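Berenice Meléndez joined the Mistside Playhouse as director of education in March, and her first assignment was the spring musical. In an interview at the theater's Rutherford Street offices, she described a production that has asked a great deal of its young company.

"We received more interest than we could place," Meléndez said. "There are 18 speaking roles in 'Misia,' and I would have been glad to have twice that." The musical follows a ferry pilot's daughter who leaves her village to sing in the capital. It will be given three performances on the main stage, which seats 1,269.

Meléndez said the size of the house shaped her approach to rehearsal. "A student who has sung only in a school gymnasium must learn to reach the upper balcony without shouting. We began that work in the first week, before any blocking."

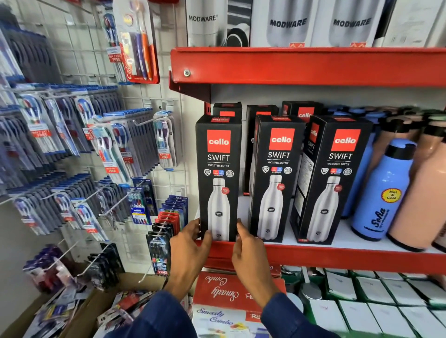 The second act has required the most attention, according to Meléndez. It opens with a market number in which the full ensemble sings while handling goods, and the music changes key three times. "I asked the cast to study how people shop," she said. "A person taking a boxed steel bottle from a store shelf will often use both hands, one at each side. On stage, students tend to snatch at things. I want the ordinary gesture, performed on the beat."

The score is by the Pluklow Ensemble, whose members will play from the pit. Meléndez praised their patience with tempo changes requested late in the process.

Asked about next season, she declined to name titles but confirmed that auditions will again be open to students from every school in the district. "Prior training is not required," she said. "We ask that they prepare one song and arrive on time."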